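1/ I've spent the whole winter reading and watching everything I can find on whether robots can do chores yet. Laundry, dishes, sorting parts in a shop, all of it. I'm so excited about where this is going, and I want to say where I think it is right now. Long thread, get a snack.

2/ My short answer is "some chores, in some rooms, with somebody nearby." Which sounds like a letdown, but five years ago I would have said "no" and gone back to folding towels.

3/ Shop floors first. I visited Hundwood in December (they make cabinet hardware) and they have an arm that loads hinges into a tray. Same hinge, same tray, same spot. It did 1575 of them on the shift I watched and the operator stepped in twice. It was a joy to look at!

4/ Then they changed the hinge. New part, slightly longer, and the arm was parked until somebody could set it up again. A person on the next bench picked up the new hinge and just... kept going. I think about that a lot.

5/ Homes are the opposite of Hundwood. Nothing is where it was yesterday. My kitchen counter on a Sunday has mail, half a lemon, a phone charger and one sock. I couldn't tell you how the sock got there, so good luck to the robot.

6/ The chore I'd hand over first is picking up the floor. Toys, blocks, shoes, whatever. It looks like the easiest job in the house and it's really a pile of little ones: find the thing, decide if it goes in the bin, reach it without knocking over the next thing, grab it, let go in the right place.

7/ I kept a log of demo clips this winter. 116 clips so far, and I wrote down whether each one showed the whole chore from start to finish in one take. 37 didn't make it easy to tell, so I stopped scoring those and just enjoyed them. The log is a mess, please don't ask for the spreadsheet.

8/ What I look for now when I watch one:
– is it sped up?
– does anything get moved halfway through by a person?
– do they show a miss, and what happens next?
That last one is my favorite. A good recovery gets me more excited than a perfect run.

9/ People ask why so much of the work is still blocks on a table when we all want the dishes done. I used to ask that too! But look at a plain tabletop job and think about what two arms have to sort out between them. Three foam cubes, spread well apart: orange-red, purple, light blue. One gripper has the light blue cube right in front of its fingers. Who takes the other two? What if both arms want the middle of the table at once? That's my kid's bedroom floor with the hard parts turned down.
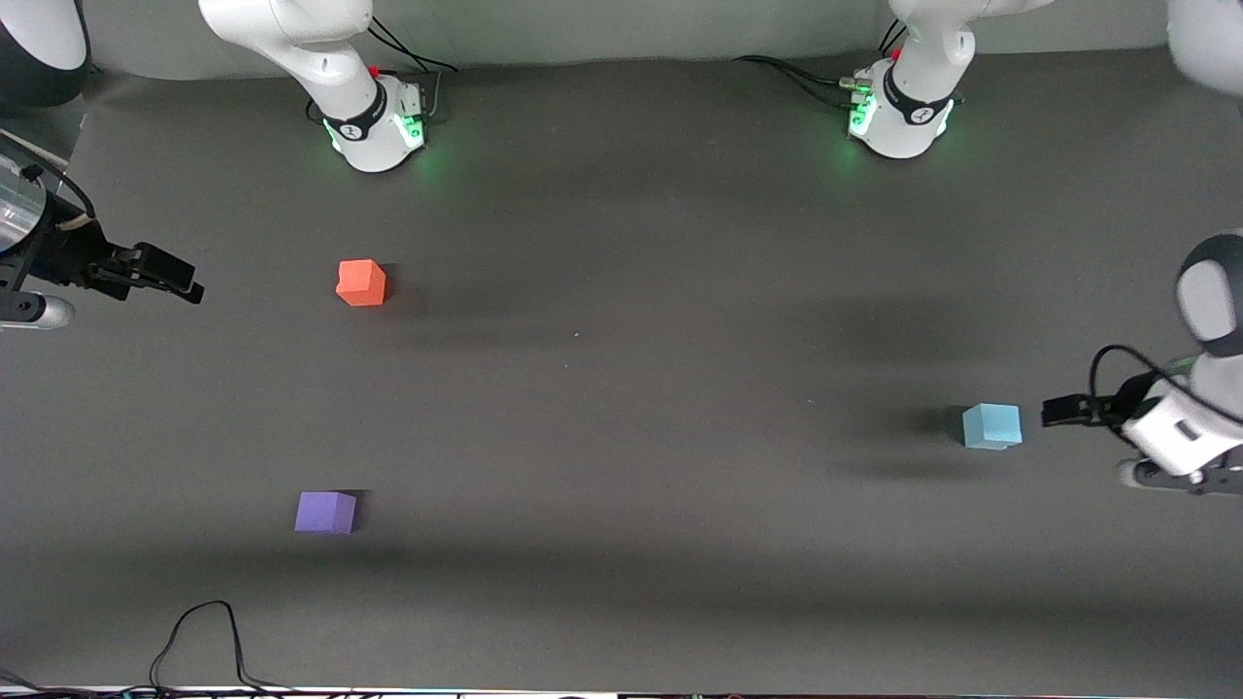
10/ Soft stuff is where I'd slow down. Towels, shirts, bread bags. I've seen lovely folding clips, and I've also seen a T-shirt beat a very good arm for four minutes. My guess is we get decent towel folding well before fitted sheets. I can't do fitted sheets either.

11/ Stumico and Lindeck are the two small outfits I'm following closest. Stumico is all about kitchens, Lindeck does light assembly. Both post their misses along with their wins – more of that please, everyone.

12/ If you want one long read, find the Levchenko workshop notes on clearing tables. 80 pages, very plain writing, and the section on cups with a little water left in them is fantastic.

13/ So would I buy one this year? No. Would I let one pick up blocks in the living room while I sit there with coffee and watch? In a heartbeat.

14/ Tell me the chore you'd give away first. I'm guessing litter box wins by a mile, but I'm reading all the replies tonight.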